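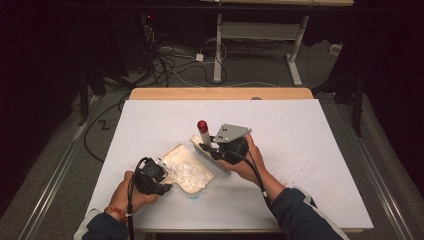 I am in my third month without buying any food that comes in plastic, or almost without, and I want to write down how it goes before I forget the first weeks.

The idea came from my neighbor Mared Parri, who lent me her kitchen scale in June and told me to weigh my trash. I did it for one week. The plastic was 200 grams, which sounds like very little until you see how much room it takes in a bag. Most of it was wrap from cheese, cucumbers and bread.

Bread was the easy part. The bakery on Lodhi Street puts the loaf directly in my cloth bag, and the woman there does not ask any questions now. In the beginning I was shy to ask, because I had prepared the sentence at home and it still came out wrong.

Cheese is harder. At the Trundska market there are two counters, and only one of them will cut a piece and put it in the box I bring. The other one wraps it first in film and then puts it in my box – I suppose there is a rule, but I did not understand the explanation. So I buy at the first counter, where the choice is smaller and the line is longer.

For leftovers I use plates. You put a plate on top of a bowl and it is closed well enough for two days. My mother did this all her life and I thought it was old-fashioned. I also tried the wax cloths, but mine smelled like onion after one week and I could not wash it away.

What I did not solve yet is meat, and also frozen peas. I like frozen peas very much. I buy one bag every month and I have decided not to feel bad.

Some of you asked if it costs more. The bread costs the same, the cheese a little more, and the vegetables less, but I also cook different things than before, so it is difficult to compare. Next week I want to try making yogurt in a glass jar. Mared says a warm oven with only the light on is enough.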